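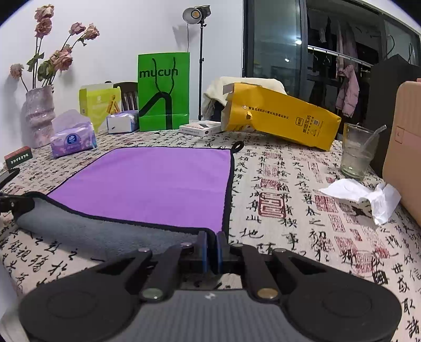
Gallham Paper Conservation: your questions

Do you only take on valuable things?
Not at all! We love family letters, old maps, school certificates, anything on paper.

How long will mine take?
A single sheet usually takes 2 weeks. Bound albums go to Milagros Taipe and take longer (she's very thorough, and it shows).

Can you get rid of sticky tape?
Nearly always, and it's one of our favourite jobs. Old stains may stay faintly visible.

Can I visit?
Please do! Our next open afternoon in Ukcombe is 8th September, with room for 16 people.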